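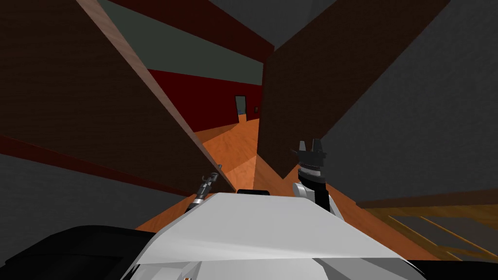
Can a robot do household chores yet?
Some of them, under limits. Machines that do one job, such as vacuuming a floor or mowing a lawn, have been sold for years. A single machine that tidies, loads a dishwasher and folds clothes in an unfamiliar home remains a research goal.

Household manipulation is the branch of robotics concerned with handling ordinary objects in rooms built for people. It overlaps with shop-floor automation but differs in one main respect: a factory cell is arranged to suit the machine, and a home is left as its occupants keep it. Most work in the field is first carried out in simulation, where a rendered room stands in for a real one and a failed grasp breaks nothing.

Terms

A chore is normally divided into moving, finding, grasping, carrying and placing. Each part is scored separately. A chore counts as complete only when every part succeeds in the same run without help from an operator. The Nikolaidis scale, used in several simulated test suites, grades a chore from 1 to 7 according to how much of the room the machine must deal with before it can start.

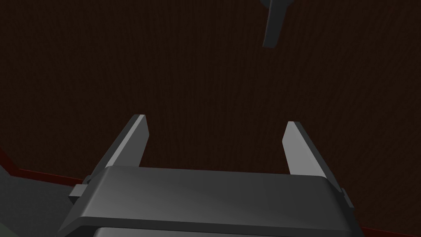 CONDCOMBE, October 2026

The Witura chore suite was released in its current version with 246 tasks set in simulated rooms. It was compiled under Farhad Ansari and replaced an earlier set that covered kitchens only. Each task is run 2,000 times with changes to lighting, furniture position and starting pose. A result is reported as the share of runs completed, along with the part of the chore at which the remaining runs stopped.

Grippers

Two-finger parallel grippers are the usual choice for chore research. They are simple to control and strong for their weight, and they hold boxes, handles and bottles well. They do poorly with thin sheets lying flat, loose cloth and anything that must be turned within the hand. Hands with 5 fingers can do more of this work but cost more, wear faster and are harder to model.

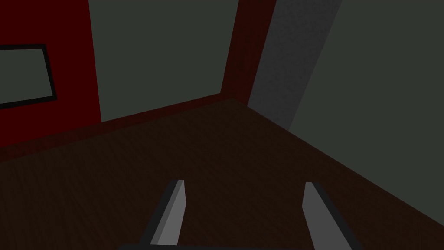 Simulated room with an open two-finger gripper.

Status by type of work

Floor cleaning is the most mature household use. Picking up rigid objects from an open floor or table is dependable in simulation and fairly dependable in real rooms. Opening doors and drawers depends heavily on the handle. Folding laundry has been shown many times at low speed, usually with garments of known size. Cooking, bed making and bathroom cleaning are still at the demonstration stage.

On shop floors the picture is more advanced. Bin picking, pallet loading and machine tending are routine where parts are known ahead of time. Mixed kitting and cable work are still done largely by hand. The Nitura line of test cells was designed to measure the gap between the two settings by running the same arm on both kinds of task. 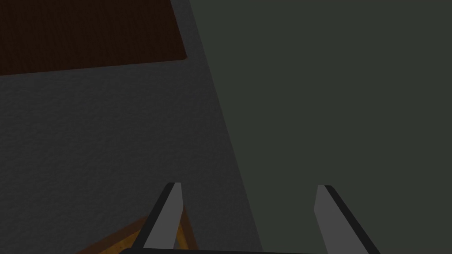 Results from such comparisons are hard to carry over to a real home. Contact is the main source of error: friction, bending and small slips are only approximated by physics software, and a grasp that holds in the model may fail on the actual object. Camera views are a second source. An arm often blocks its own view of the item it is reaching for, and wrist cameras see little beyond the fingers.

Speed is reported less often than success. Where it is given, machines generally take several times as long as a person to finish the same chore.

See also: Mobile manipulation; Bin picking; Simulation-to-real transfer; Service robot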